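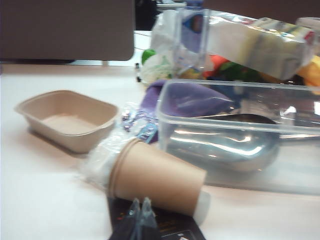

Photo: wrist cam, Flitthorpe bench

2024-07-14

Back on the grasp planner today. The clear tub is still the worst thing on the table for us - depth goes right through the wall and Flarkum happily plans a path into it. I swapped in the mask-based filter from the Tunis branch and reran the saved views at 15 Hz. Better! The pulp tray segments fine, the tipped cup mostly fine, but the crumpled film next to it keeps merging with the cup mouth (ugh, highlights).

Confidence cutoff is 80 for now, 100 threw out nearly everything. Next up: try fusing 3 views before planning, and fix the timestamp bug in the logger.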